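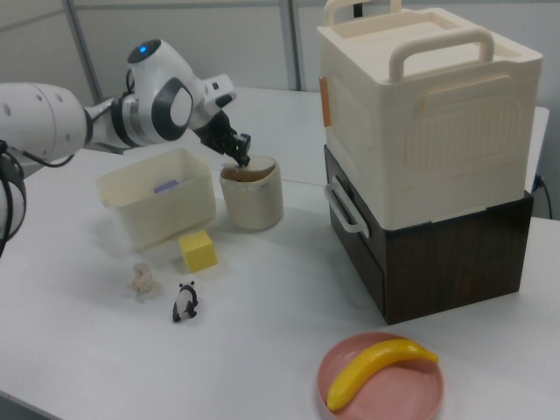

One of the readers of our October gripper roundup wrote in to ask whether the Clindo two-finger kit was worth the money for a small lab that mostly does sorting and put-away, or whether they should hold out for something with three fingers. Fair question, and the roundup only gave it a paragraph. We have since run the kit on our own bench for long enough to give a proper answer.

The Clindo kit is a black two-fingered gripper, a wrist adapter, a cable set and a licence for the control software. Dondalier sells it in Australia. Ours arrived in six days. The arm is not included, and the adapter plate only suits the bolt pattern listed on the order form, so check that before you pay.

Setup
Fitting the gripper took most of a morning. The mechanical side is simple. The cables are the slow part. The clips supplied are too stiff and there are too few of them, and we ended up using our own ties along the arm. Leave more slack at the wrist than the manual suggests.

The software found the gripper on the second attempt. Calibration is a guided routine and needs repeating after any change to the fingertips.

What we ran
We used household and toy items on a white table: a foam cube, a small block in an open plastic bin, a toy banana on a plate, a panda figurine, a crumpled tissue, and a cream cup with a round lid or disc in its opening. We logged 242 attempts in total.

Foam and toys
No complaints. The default force setting is fine for foam and the fingers centre themselves well on a cube. The banana is easy if you grip it across the middle. The figurine needs a slower approach.

Cups and lids
Reaching into a narrow opening is the hardest job we gave it, and 103 of our attempts were spent on it. The fingertips are slim enough to get inside the rim of the cup, but there is not much room to open them once they are there. If the disc is sitting at an angle, the gripper can pinch one edge and lose it on the lift. Dropping the closing speed to the lowest setting helped more than changing the force.

Tissue
Hit and miss. The tips are smooth and thin paper slides out. Grallstead makes a ribbed silicone tip that fits, sold in packs of 2, and it fixed most of the trouble. It should be in the box.

Software
Plain and reliable. Poses are saved by name and can be copied between projects. The force graph is useful, but it can't be exported, only viewed. The undo function covers the last step and nothing before it.

Support
We emailed Dondalier twice. The reply about cable clips came the next day. The one about exporting the graph took roughly a fortnight, and the answer was no.

Compared with three fingers
The Nghiêm three-finger unit we had in the roundup holds round objects more securely and copes better with odd shapes. It is also bulkier at the tip and would not go into our cup at all. For bins, blocks and lids, we would take the Clindo. For fruit and bottles, the Nghiêm.

Verdict
Good value for light bench work. Budget for the Grallstead tips and a bag of cable ties. We would buy it again for sorting, and would not buy it for anything heavy.

Review updated 12/11/2019 to add the note on adapter plates.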